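Orkorby Film Days: Frequently Asked Questions for Filmmakers and Audiences

What is the Orkorby Film Days?
Orkorby Film Days is an annual festival of independent feature and short films, held each May at the Ulska Cinema. The program gives particular attention to comedy, mock documentary, and low-budget drama.

Who may submit a film?
Submissions are open to directors and producers of any nationality. Films must have been completed within the two years before the festival. Work that has already been released on a public streaming service is not eligible for the main competition but may be considered for the Dogbe Sidebar.

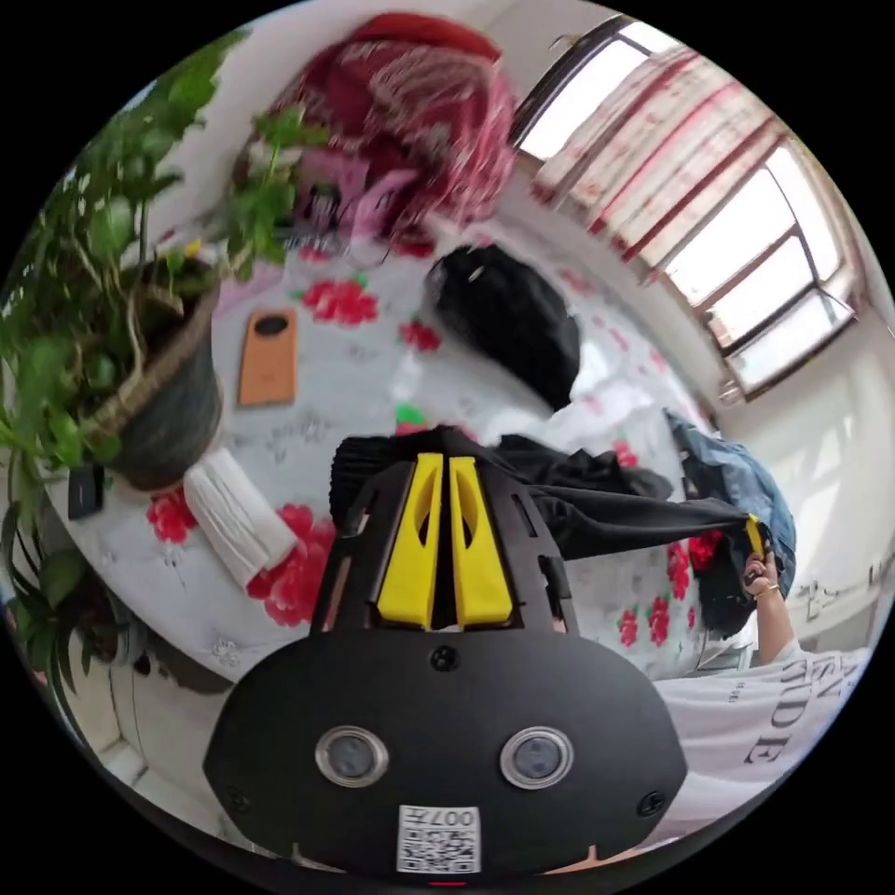
Is there an entry fee?
The fee is $50 for features. Short films may be entered free of charge. Fees are not refunded if a film is withdrawn after the selection process has begun.

How long may a short film be?
Short films may run up to 13 minutes, including credits. Films that exceed this limit by any amount will be treated as features and charged accordingly.

How are films selected?
Each submission is viewed in full by at least two programmers. Last year the festival received 3,092 entries, and individual written comments could not be provided. Decisions are sent by e-mail to the address given on the entry form.

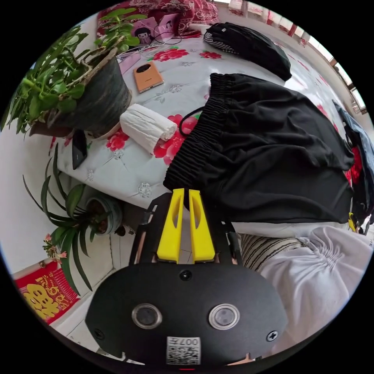 Are subtitles required?
Films with dialogue in a language other than English must carry English subtitles. Subtitles should be part of the picture and not supplied as a separate file. Please check the spelling of names and song lyrics before delivery, as corrected copies cannot be accepted once the program has gone to print.

What is the Duro Prize?
The Duro Prize is awarded to a first feature. The winning film receives one additional evening screening in the main auditorium, which seats 469. Directors who have previously made a feature for television remain eligible.

May the audience enter after a film has started?
Latecomers are admitted during the first ten minutes only, and must take the nearest available seat. Ticket holders who arrive later than this may exchange their ticket for another screening on the same day, subject to availability. 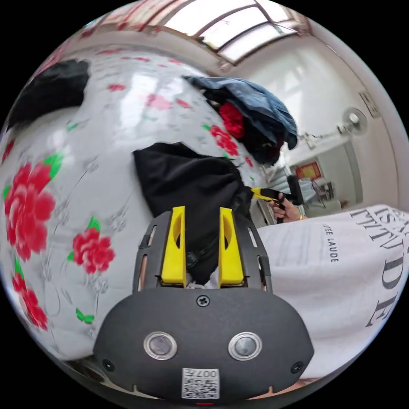
Red flowers and green leaves on a white quilt.

Are the films suitable for children?
Most films in the program have not been rated. Suggested ages appear beside each title in the printed schedule. Children under twelve must be accompanied by an adult at all screenings.

Contact the Festival Office | Copyright Orkorby Film Days. All rights reserved. | Back to top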